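Home Laundry Kitchen Closets Contact

Folding dark knits and hoodies so they stay flat

by Nazmiye Kahraman
Dec 12, 2024

Quick one today, the black stuff pile got out of hand again. Works for sweaters, hoodies, heavy cotton tops. Not for silky things, those slide around and need their own method.

What you need: a flat surface, good light, a lint roller. Folding board optional. I had a Lurnard one, gave it away, don't miss it.

Before you start

Clear the table. All of it, crumbs too. Black knit picks up everything. Roll the tabletop with the lint roller first, then the garment. Front, back, inside of the hood if it's got one.

Check it's fully dry. Feel the cuffs, the waistband and the seam where the pocket meets the body. Those hold damp longest. If they're cold to the touch, hang it back up and do a different one.

Good light matters more than you'd think with black. Can't see the seams otherwise and you end up folding a twist right into it. I pull the Sorkitis lamp over from the desk.

Step 1. Pick it up right

Hands empty, reach from above, fingers down. Take hold at the shoulders, never the hem. A hem stretches and then it waves forever.
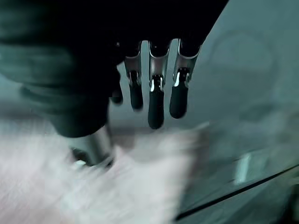

Fingers pointing down.

Give it one shake, a small one. Big shakes just throw lint on the clean table.

Step 2. Lay it face down

Front to the table, sleeves straight out to the sides. Smooth from the middle outward with flat palms. Do the back panel, then teh sleeves. Hood lies flat above the neck for now, leave it alone.

Drawstrings: tuck them inside the neck. If they're outside they leave a line across the chest by March.

Step 3. Check the folds you didn't mean to make

Thick fabric bunches at the side seams and under the arm. Lift that part, let it hang a second, lay it back down. Don't drag it, dragging just moves the bunch someplace else.
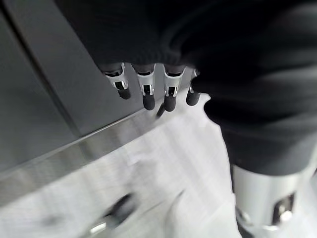
Still lumpy? Pick the whole thing up and go back to step 2. Quicker than fighting it.

Step 4. Sleeves in

Fold one side in to the middle of the back, then turn the sleeve down so it runs along the body. Same on the other side. Sleeves shouldn't cross, you get a fat ridge.

Step 5. Hood, then thirds

Hood folds down over the back. Bottom hem up a third, then again. Flip it. Should be a flat block, neck at the top.

Too tall for the drawer? Fold in half first, then half again. Less neat, fits in the Kuroda drawers though, which are only 8 inches deep.

Stacking

Heaviest at the bottom. I go 2 wide in the drawer and stop when it starts pushing back. Chunky cable knits go on the Clusumska shelf, on their own, becuase they flatten anything under them.

Whole pile takes me 15 minutes if the phone stays in the other room. Socks are a separate page, still writing it.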